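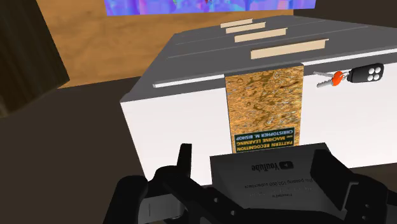
Pallet truck hire and spares: common questions

What is the shortest hire period?
Three days. Collection from our Cornard yard is free.

Do you stock wheels for older hand pallet trucks?
Yes, for most makes. Send the model number and load rating to Isla Jardine in spares.

Can I order seal kits in bulk?
Orders of 10 or more go out from Clevholm on a Tuesday.
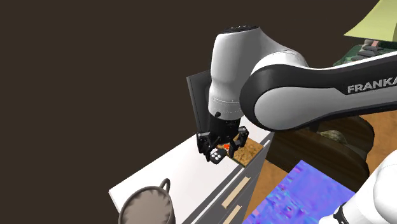 Robot arm over a white countertop

What is the delivery charge?
Free on orders over £400. Below that, carriage is charged by weight.

Do you service trucks bought elsewhere?
Yes. Inspection costs £80, taken off the bill if we do the repair.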